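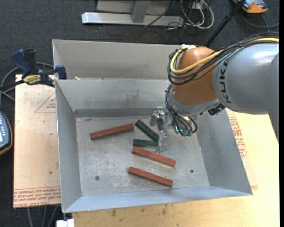
Buying old helmets without fooling yourself
Speaker notes, Fakcombe collectors' evening, 14 Nov 2022
Nobuhle Coetzee

Start: pass the two helmets along the front row. Don't say which one I trust. Ask for a show of hands at the end, not now.

Opening point. Most of what gets said across a dealer's table can't be checked. "Came from the family." Which family? Ask for the name. Watch how quickly the story gets shorter.

The Indano sale. Lot 3152, a steel helmet, catalogued as "untouched attic find." I handled it at the viewing. Rust on the shell, clean threads on the liner screws. Maybe somebody swapped the screws in 1950 for a good reason. Maybe. It still sold as untouched, and the buyer paid for that word.

PAUSE. Someone will say the auction house guarantees its lots. Read them the guarantee. It covers the maker and the period. It says nothing about whether the parts started life together.

Paint. I don't believe anyone who dates paint by eye, and that includes me on a good day. Chips should show something underneath that makes sense. Look where a hand or a strap would rub. If the wear is all on the side facing the buyer, put it back.

Names inked in liners. Simon's example: a soldier's name, neat, fully legible, and a matching record in the archive. Sounds great. But the archive index is open to everyone, so a faker can pick a name as easily as I can look it up. A match proves the man existed. I'd want a letter or a photograph that was with the helmet before the sale.

Certificates. Hold up the Latero one (blue folder). Nice paper, a stamp, number 1415. No account of what was examined or how. Ask who paid for it. In this case, the seller.

Medieval and earlier: skip if we are past the 24 minute mark. If not, the one thing to say is that Victorian workshops made very good copies, and they have now had well over a century to get old.

What I would do with a small budget: buy the object, pay nothing extra for the story, keep the receipt and write down what the seller claimed.

Questions. If asked for a valuation, decline. Then the show of hands on the two helmets, and collect both before anyone goes for coffee.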